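Can a robot tidy my workbench yet, or am I dreaming?

Posted in Home & Shed > Gadgets and Automation
Jun 30, 2021

Fukstead
I do small repairs out of my garage and the bench gets away on me every single week. Tape, cables, hex keys, books I meant to put back, a parcel I haven't opened. I've got a robot vac for the floor and I love it to bits, so I started wondering if there's anything that does the same for a bench. Not a factory setup, just something that picks up what's lying about and puts it in a drawer. I've seen clips of arms folding towels and they look pretty clever, but I can't tell how much of that is sped up. My budget tops out at $400 and I suspect you're all about to laugh at me. Has anyone here had a proper go at this? And would it be any use for the laundry while I'm at it?

Grakach
Not laughing, I asked the same thing in my own head for years! I've spent a fair few evenings mucking around with small arms at our local makerspace, and the short version is that your $400 gets you a hobby kit that will pick up a foam block if you put the foam block exactly where it expects a foam block. Great fun, and I'd still buy one. It won't tidy anything.

The grabbing is the easier bit these days. A small hard thing with flat sides, held up off the bench, no worries. What gets them is all the stuff around it. A bench like the one below has a roll of duct tape, crumpled silver foil, a stack of books, pens in a cup with scissors poking out, and every one of those wants a different sort of grip. Then there are the cables, and cables are horrible (floppy, tangled, and they never sit the same way twice).

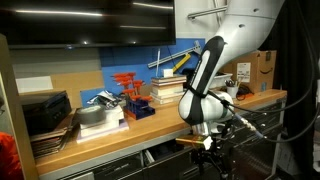
Can a home robot put things away in drawers by itself?

Some research arms can open a drawer and drop an object in, but it's slow, it usually has to be taught with that drawer and that sort of object, and somebody stays close by with a hand on the stop button. I wouldn't leave one running while I went in for tea.

The other half of the trouble is knowing where things go. My hex keys live in a stand and I'd know at a glance if one was missing. A machine has to be told that, and then told again when I change my mind. We had 2 goes at getting an arm to sort fasteners into trays at the makerspace. The first one flung washers on the floor, and the second one worked all right until we moved the lamp and the colours looked different to its camera. After that we went back to doing it by hand with the radio on.

Laundry, same story only softer. Socks are murder.

Poduval
just get more drawers mate

Dilleo
Bit of a different take from me. I work in a small cabinet shop and we do have automation that earns its keep, but it's all the boring kind: a feeder on the saw, dust extraction that kicks in when a tool starts up, a labeller. Each one does a single job and the work comes to it the same way every time. We trialled an arm for loading parts last August and it was fine as long as the parts were stacked square. If they weren't, one of us had to stop and straighten the pile, so we'd swapped one chore for another. It went back after 4 weeks.

For a garage I'd put the money into making the mess easier. Shadow board for the hand tools, a magnetic strip, one bin for "deal with it later" that you empty on the weekend. If you like tinkering, get the hobby arm as well and teach it to pass you a screwdriver. My neighbour's kid did that and the neighbour still brings it up at every barbecue.

Fukstead
Thanks all, that's more or less what I was afraid of, ha. Dilleo, did your dust extraction thing need an electrician or does it just plug in? I might start there and save the arm for Christmas.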